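Hilo de la jornada de puertas abiertas de Usico, sábado, 5 de septiembre de 2026. Lo escribo de vuelta en el tren, así que irá por partes.

**1/** Fui por la demostración de pinzas de mano. Sin brazo: la coges tú, haces la tarea y los datos se usan luego para entrenar al robot.

**2/** Presentaba Erlinda Cruzado, del equipo de Povidero. Veinte minutos de charla y el resto de la mañana, práctica. Se agradece.

**3/** La parte que más me interesaba era la de materiales finos. Con cajas y botes casi todo el mundo se apaña. Una lámina que se dobla con mirarla es otra cosa – ahí importa cómo cierran los dedos.

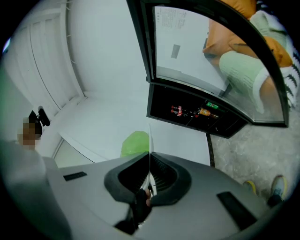 **4/** Pregunté por los números. Llevan 900 grabaciones de esta tarea y quieren llegar a las 200 por persona con el grupo nuevo. No me quedó claro cuántas descartan.

**5/** Probé yo también, 9 intentos. En los 3 primeros apreté demasiado pronto. Después le pillas el punto: acercarse despacio, cerrar, esperar un momento y levantar.

**6/** Lo peor, la muñeca. Al rato cansa. Se lo dije a Erlinda y me contestó que la versión siguiente pesará menos – la hacen con Teixeira y la esperan para octubre.

**7/** También había una mesa de Wenda con software para revisar las grabaciones. Llegué cuando ya recogían, solo vi el folleto.

**8/** Repiten en octubre. Hay que apuntarse antes, los turnos de práctica se llenan. Si alguien va, que me cuente qué tal la pinza nueva.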